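Informe de avance para la Fundación Wetudberg
31 de enero de 2025

El club Rosser sigue trabajando en simulación con 4 alumnos. La pinza ya abre por completo con el mando.
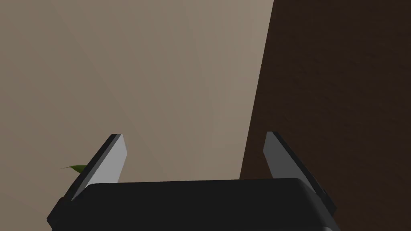
Tareas de mesa

Queda por ajustar la aproximación a objetos planos, como la lámina del prado. Beca Owen revisa el código.
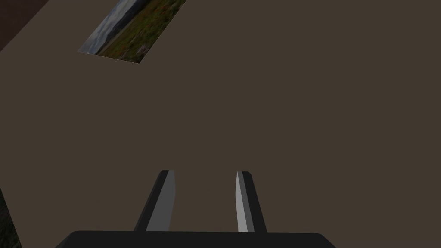
Imagen: club Rosser / simulador Asora

Gastado: 3000 euros. Pedimos 2 licencias más hasta mayo.

Entradas recientes
Torneo Cleltlow: bases
Horario del taller
Informe anterior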